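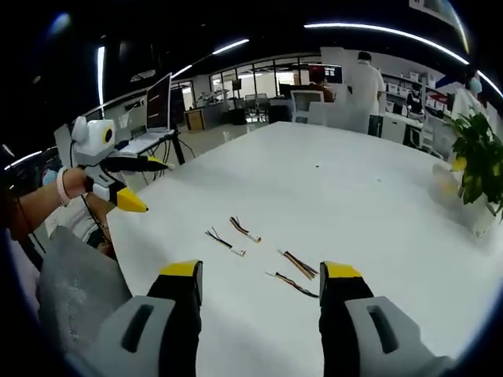
4 min read

3.2 Sorting short leads

I'll admit I went into this part of the study thinking wire sorting would be the dull bit. It wasn't! Vasco Meireles and I spent most of February with the Dorngate offcuts, 840 short leads in mixed colors, and I still have opinions about them.

Figure 2. Short bundles of colored wire on a white table, two of them ending in small white connectors.

We asked people to group the leads any way they liked. Most went by color first (red with red, fair enough) and then got stuck, as so many bundles mix yellow and black with something else. The ones who started from the connector end had a much easier time, and they hardly ever went back to redo a pile. Hanna Wilczyńska had guessed this in her pilot notes, so she gets the credit.

The table mattered more than I expected, too. On a plain white top, dark strands stand out nicely, but a small white connector is easy to miss. We tried a gray mat for the second round and people liked it, though I wouldn't lean on that too hard until we've run it again with the Onska leads.

2,271 reads · 2 comments · Share

Related
Labeling loose cables in a shared workshop
Hellström trays and the small parts problem
Does table color change how we sort?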